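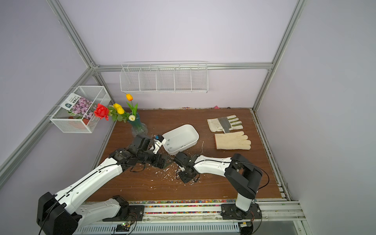

**Gripper notes from the two-arm cell**

When I took over this column in January I promised I'd stop writing about wrist cameras for a while, so let's talk fingers! We've had two sets of fingertips on loan since the last newsletter, the Oltier ones (stiff, narrow, a bit sharp at the corners) and the Nuchit ones (softer, wider, and they squeak). I've been swapping them back and forth on the bench and I now have opinions, which is more than I had a month ago.

The job I keep coming back to is picking up little white scraps and getting them into a tub. It sounds like nothing. A person does it with one sweep of the hand and never thinks about it again. With a parallel gripper you get to think about it a lot, because a scrap lying flat on a wood-grain tabletop gives you almost nothing to grab. Come in a hair too high and the jaws close on air. Come in too low and you're pushing on the table, and the controller gets upset and stops – fair enough, I'd be upset too.

The Oltier tips win on the small stuff, no contest. I did 9 sessions with each set and the narrow tips were the ones I looked forward to. Where they let me down is the tub itself. The rim is rounded and the walls are slick plastic, and if one arm tries to steady it while the other one drops something in, the narrow tips like to pivot and the whole tub swings around. The Nuchit tips just hold on. So of course what I want is one of each. 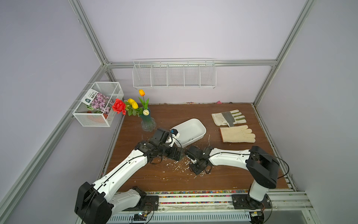 *Photo: Faner bench cell, newsletter archive*

And that's the other half of this, having the two arms work so close together. The grippers very nearly meet over the middle of the table, and that's where the old Cusport controller shows its age. It plans for each arm separately and then has one wait for the other, so you get these long polite pauses. The newer firmware is better about it. I set the wait limit to 300 milliseconds and the stop-and-stare routine mostly went away, though I'd still keep a hand near the stop button while you're tuning.

A few people asked about the gloves. They're next! Canvas and knit fold in completely different ways and I'd like to try both tip sets on them before I say anything. Same goes for the flowers – I want the soft tips on before I go anywhere near a glass vase.

If you'd like a turn with either set, write to the newsletter address and tell me which arm you're used to driving. Both sets go back after the next issue.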